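Kendra Beaudoin had warned me that I'd want to have a go, and she was right. I'd been at Mulham less than an hour when I asked if I could try the grippers. She said everyone does, and that I'd be rubbish at it, and then she went to find me a coffee.

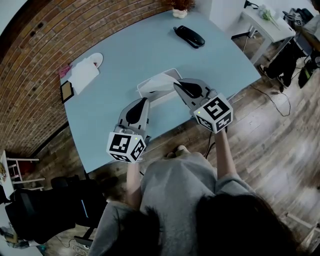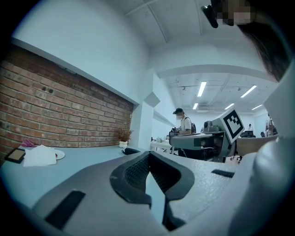

Hand-held grippers in use at Mulham, seen first from above the table and then from one of the grippers.

Kendra looks after demonstrations for the Varnovel project, and a demonstration is pretty much what it sounds like. You do the job yourself, holding a gripper in each hand, and the robot gets the recording to learn from.

"People expect it to be clever," she told me. "Mostly it's tidying up. You do it again, and again, and you try not to get bored, because bored people get sloppy and the robot learns the sloppiness too."

How many goes does it need? For a simple job she likes to have 200. "And then Lorne bins a load of them."

Lorne Doucette laughed when I put this to him. He checks the recordings, and he admits he's fussy. "If you fumble and recover, I'll keep it — that's useful, it shows the robot a way out of trouble. If you stop to scratch your nose, it goes."

He came over from Bakex in April, where they did it all by remote control. I asked which he prefers. "Remote is nice when you've got the actual arm moving, you can't ask it for anything it can't reach. But it's slow! I once took 9 minutes over a tea towel. With these in your hands you're done in seconds."

Kendra isn't quite so sold. Her wrists ache by mid-afternoon, she says, and thin, floppy things are still a pain to pick up with two fingers a side. She'd like softer pads.

I did get my turn, by the way. I managed three goes. Lorne kept one.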